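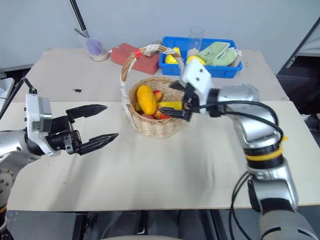 Thread archive | Print this thread | E-mail this thread

Filed under: Robots & Other Promises

Friday, September 20, 2019

1/ Spent the week at Tondalen reading the notes on their fruit basket task. Two arms, one basket, a person steering, everything recorded. The pitch is that a policy trained on this will handle "everyday objects." I have doubts and I'm going to be tedious with them.

2/ First, the word "everyday." The yellow fruit at the right of the basket lies flat across the top with its end right at the gripper. My own fruit bowl has never been that considerate. If most of your examples start with something that easy to reach, you have taught reaching.

3/ The other hand. The left gripper is open and holding nothing. Fine, but the log for a session like this still stores a full set of joint positions for it, and the learner treats those as a decision. Is waiting a skill? Is hovering? Somebody should label it one way or the other. The Tondalen guide gives it one sentence.

4/ The tape on the handle. A loud red band on an arched handle is a wonderful landmark. I would bet money a network finds it before it finds the fruit. Swap the basket and see. I asked whether they had a second basket. "Planned for November."

5/ I do like the stuff along the back of the table. Blue bin, clear glass, folded cloth, a cup with a purple thing in it. Clutter is good. Clutter that sits in the same spot for 22 episodes in a row is wallpaper, and the notes don't say when anything gets moved.

6/ Also, that glass. Clear things are miserable for depth sensors, so I went looking for any task that uses one. There are 2 in the task list, both marked "later."

7/ Pretmont did a version of this last year and threw out every demo where the operator fumbled. Beautiful data. Their arm had no idea what to do after a bad grasp, because it had never been shown one. Please keep the fumbles, Tondalen.

8/ Someone will reply that more data fixes all this. More of what? Seven more operators doing the same easy pick gets you seven accents on one word.

9/ What would change my mind: a held-out basket, untaped, in a different room, with the score published even if it stinks. I've asked. Will post whatever they send me.

Print this thread | E-mail this thread

Related threads
Trurkosano's sorting demo, watched at normal speed
Who labels the failures?
Donnelly and the warehouse that wasn't ready
Pretmont's clean data problem, part 2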